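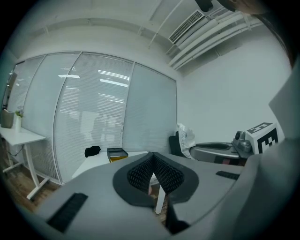
The quiet floor

When Nekon moved its bookkeeping staff in January, the new office had high ceilings, bare walls and a bad echo. A phone call at one end could be followed word for word at the other.

The company first asked for glass booths. Rader, the firm hired to fix the sound, suggested starting with the ceiling. Its crew hung 18 felt panels over two weekends and put thick curtains along one wall. The bill came to $4000, less than the price of a single booth.

Staff still complain about the printer, which sits outside the meeting room and wakes up every 90 minutes. It moves to the hallway next month. Fastia, one floor down, has asked for the same panels.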